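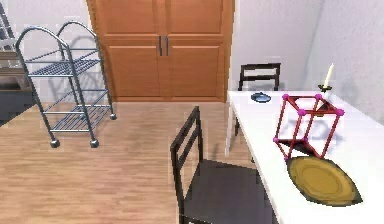
Grorham arm, dining room world, re-inspection after the Saturday stop. Inspector: Delphine Ferreira. Second check: Taner Altıntaş. The fault under review is the one Clyde Benavides logged as "arm went through object, no stop raised." The planned path crossed a thin-rod object on the table and the collision monitor stayed green the whole way. The red wireframe box on the white table is the item to test against, with the golden plate lying right up against its base, so a bad path has two things to hit. All items below were run in simulation with the same controller build that goes to the real arm at Bestgate. The real arm stays locked out until items 4, 5 and 9 are closed.

Marks used: OK, NOT OK, OPEN, N/A.

1. Controller build matches the build in the fault log.
OK. Checked by Taner before the first run.

2. World file loads with no warnings.
NOT OK. One warning, mesh scale on the wire rack cart. It was there before the fault and I don't think it matters, but it should not be left in the log where people learn to scroll past it. Passed to Mortimer Ambrose.

3. Table height in the planner agrees with table height in the world.
OK.

4. Every object on the table has a collision shape.
NOT OK. The wireframe box had a visual mesh and an empty collision entry. The loader accepts an empty entry and says nothing. This is the direct cause of the missed stop. Shape added by hand for the re-test, loader still to be fixed.

5. Loader refuses an object with an empty collision entry.
OPEN. Mortimer has a change in review. Until it is merged, the person starting a run opens the object list and reads it. All of it, please — the faulty entry was near the bottom.

6. Collision shape follows the rods and does not fill the inside.
OK with comment. The first attempt was one solid block. It stopped the arm, but it also put part of the plate inside the block and the planner refused to start. Replaced with separate rods and corner spheres.

7. Path check spacing is smaller than the thinnest part in the world.
NOT OK at first, OK after change. Spacing was 30 mm. The rods are a good deal thinner, so even with a correct shape the arm could step from one side to the other between checks. Now set to 7 mm with a swept check between points.
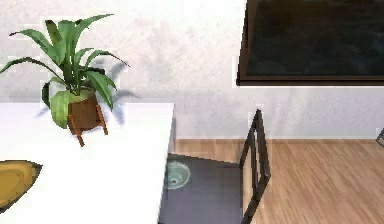
8. Re-test of the faulted path, both changes in place.
OK. 2000 runs with small changes to the start pose. The monitor raised a stop in all of them. Closest approach was 12 mm, measured at the wrist cover.

9. Stop signal reaches the drive within the allowed time.
OPEN. Cannot be signed off from simulation. Needs the real drive and the Beltine relay, low speed, one person at the pendant and one at the gate.

10. Monitor light and monitor state agree.
NOT OK. Green is shown both for "checked and clear" and for "nothing to check." Clyde relied on the light, as the manual tells him to. Asked for a separate amber state. The Jitpraphai panel can do it without new hardware.

11. Soft objects (plant leaves, cloth) handled as agreed.
OK with comment. The potted plant is one rounded hull around the leaves and the pot. It is bigger than it needs to be and makes the arm take the long way around. Leave it.

12. Chairs included as obstacles.
OK. The chair back rails are thin too, so I ran the spacing check on them as well. They passed at the new setting and failed at the old one.

13. Lockout tag on the real arm in place and readable.
OK. Tag number written in the shift book.

14. Operators told about the change.
OPEN. Day shift told in person. Ezekiel Lindqvist will tell nights and get initials.

Result: not released. Return to Delphine when 2, 4, 5, 9, 10 and 14 are done. Item 8 has to be run again if the loader change touches how rod shapes are built.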